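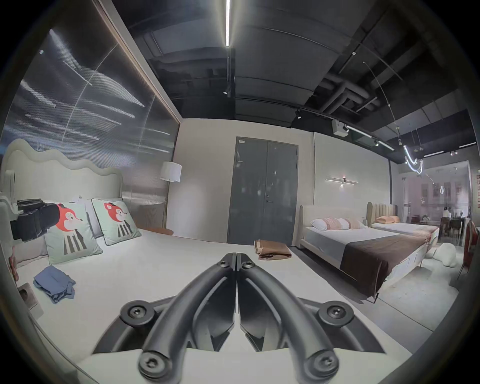 Soft Goods, Hard Numbers: Three Finger Sets on a Hand-Held Gripper

Bedding is a poor match for most parallel grippers. A cushion has no fixed edge, a folded cloth has an edge that moves when touched, and a mattress gives way under any tool pressed into it. Catalog grip force figures, which are normally taken on a rigid block, say little about any of this.

We spent four days comparing three finger sets on one hand-held gripper, in a furniture showroom in Skudstead fitted out with made-up beds. The gripper has the same mounting base and camera position as the arm-mounted version, so a finger that works in the hand can be moved to the arm without a new calibration. The operator carries the tool through each task and the software records the path, finger opening and wide-angle video.

The fingers

The first set is the standard one supplied by Fludow: two curved fingers in dark plastic with angled inner faces, meeting in a V at the tip. The second, from Riquelme, is straight and flat-faced with a bonded rubber pad. The third, sold under the name Grikance, is a hollow ribbed finger that bends around the object as it closes.

All three fit the same base. Changing a set took 11 minutes on the first day, most of it spent on the lower screws, which are hard to reach with a standard hex key when the camera bracket is fitted. A long ball-end key cut the time considerably. Buyers who plan to swap fingers often should order one with the tool.

The tasks

Each set was used for 136 attempts, split across four tasks: lift a cushion off the headboard and set it down flat, pick up a folded cloth without opening the fold, pick up a crumpled cloth from the mattress, and pull a bed runner straight by one corner. An attempt counted as a success if the item was held for the full move and released where intended. Slips that the operator corrected by closing harder were logged separately.

Results by task

Cushions were the easiest item for every set. The Grikance fingers held them with the least closing travel, but they also left the cushion tilted at release, as the ribs let go one after the other. The Riquelme pads gave the cleanest release. The Fludow fingers did well when the operator pinched a corner and badly when the grip was taken across the middle, where the curved faces pushed the filling out sideways.

On the folded cloth the order changed. The narrow V tip of the Fludow set slid under the fold with the tool held low, and it kept the layers together on most attempts. The flat Riquelme tips are thicker and tended to push the cloth ahead of them. The Grikance tips bent upward on contact with the mattress before they reached the cloth. Stiffer ribs would probably fix this, at the cost of the wrap that makes the finger useful elsewhere.

The crumpled cloth produced no clear winner. Any finger pressed down into a ridge of fabric and closed will pick it up. Differences between operators were larger than differences between fingers, and we would not choose hardware on this task.

The bed runner was the only task with a steady side load. The rubber pads held best here. Both of the other sets slipped at the corner when the pull was fast, and the Fludow set slipped even on slow pulls if the fabric was caught only at the tip.

Camera notes

The wide lens keeps both fingertips in view through the full stroke, with dark corners where the image circle ends. Those corners carry no data and can be masked before training. A bigger problem is lighting. Showrooms use track spots, line lights and shiny wall surfaces, and the exposure shifted as the tool turned from a white mattress toward a dark ceiling. Locking exposure at the start of each run solved it for three of the tasks. For the cushions, where the tool swings up toward the headboard, we left it on automatic and accepted some washed-out frames.

Tracking held up well near the beds. It drifted twice when the mattress filled most of the view – white fabric offers few features – and recovered once the operator raised the tool.

Wear

After more than 400 attempts in total, the Riquelme pads had picked up enough lint to lose grip noticeably. Wiping them with a damp cloth restored it. The Fludow fingers showed light polishing on the inner faces. One Grikance rib had started to split at the root and was replaced under warranty.

For mixed bedding work the Fludow set is the one we would leave on the tool, with the Riquelme pads kept on hand for pulling tasks. The Grikance set goes back for another round when the stiffer version ships.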